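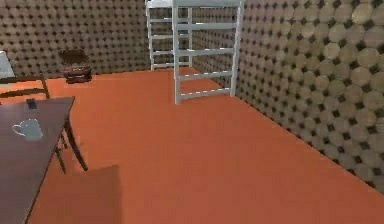

Frequently Asked Questions - Practice Rooms at Kenholm Music House

Do I have to be a student to book a room?
Not at all! Plenty of the folks who come through are grown-ups who picked the cello back up after years away, or neighbors whose apartment walls are a little too thin for the trumpet. Anyone 16 or over can book, and younger players are welcome with an adult along.

How long can I stay?
Bookings run 30 or 60 minutes. If the room is free after you, just stop by the desk and we'll happily add more time.

Will other people hear me?
A little, yes. The walls soften things quite a bit, but drums and brass do carry, so we try to put the louder instruments down at the Bristlow Street end. Please don't be shy about it - we've all played wrong notes here.

Can I leave my instrument overnight?
We have a few lockers for this, and they go fast, so write to Cempaka Oei at the front desk and she'll put you on the list. Double basses won't fit, I'm sorry to say.

What if I need to cancel?
Let us know by noon the day before and we'll move your booking to any other time you like. Life happens, and we do understand that kids get sick and buses run late.

Are the pianos tuned?
Twice a year, in April and again in the fall.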